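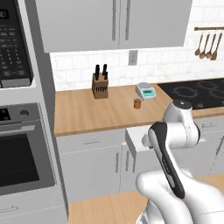 Who can apply to play on the Brondach winter compilation?
Any solo artist, duo or band with original songs and no current exclusive recording contract can apply, in any style of music.

Work With Us > Open Calls > Winter Compilation

Brondach is an independent record label based in Aststead. We put out albums, singles and one compilation a year, and we are now taking applications for the next one. There are places for seven acts. Each act records one song, which we mix, master and release on vinyl and on the usual streaming services.

Last year's call brought in a lot of folk and very little else. We liked the folk. This time we would also like to hear from people making soul, hip-hop, electronic music, country, metal and anything that sits between them. Instrumental music is fine. Songs can be in any language, but please send us a plain English translation of the lyrics if they are not in English.

What you get

Each selected act is paid a flat fee of $800, split however the members choose. The fee is paid in full when the recording is finished and does not depend on sales. You keep the copyright in your song. Brondach has the right to release the compilation version, and after the first year you can release your own version anywhere you like. Royalties from streaming and record sales are divided equally among the acts after pressing costs are covered.

You also get up to three days in our studio on Okafor Street with our engineer, Thabiso Ntuli. Thabiso has recorded most of our catalog and is happy to talk through arrangements before you come in. There is a drum kit, an upright piano, two bass amps and a decent range of microphones. Bring your own guitars, cymbals and snare. If you work mainly on a laptop, you can record at home and use the studio time for vocals and mixing.

Acts from outside Aststead can ask for help with travel. We can pay for bus or train tickets and gas, but not flights. Put a short note in your application if you will need this.

What we ask of you

- The song must be your own and must not have been released before. Demos on a private link are OK. Covers are not.
- Samples must be cleared, or be ones you recorded yourself.
- At least one member must be 18 or older. Anyone younger needs written permission from a parent or guardian.
- You must be free to record in November.
- You must be able to play a short set at the launch show at the Denov Theater. Sets are 20 minutes, and the house equipment is shared by everyone.

We do not accept songs in which the vocals or the main instruments were generated by software from a text prompt. Synths, drum machines and pitch correction are all fine.

How to apply

Send one email with the following:

- two demos, as streaming links (no attachments please - they clog the inbox)
- a paragraph on who you are and who plays what
- the name and phone number of one person we can contact
- any dates in the recording month you cannot do

Phone recordings are accepted. We are listening for the song and the playing, and a rough demo will not count against you. You do not need a press photo, a manager or a following, and we will not look at your numbers.

The address is on the contact page. Use "Compilation" as the subject line and add the name of your act.

How we choose

Eugénie Gautier and Faisal Farooqui listen to every application and make a short list. The final choice is made with Thabiso, who has to fit everything into the studio calendar. Everybody who applies gets a reply, including those we turn down, but we are not able to give detailed notes on each demo.

Questions about the contract can go to Yolanda Iwasaki, who will send you a blank copy on request. Please read it before you apply if you already have a publishing deal.

The studio is open to visitors on Wednesday from 5 p.m. if you want to see the room or try the piano. Ring the side bell. The front door is for the print shop.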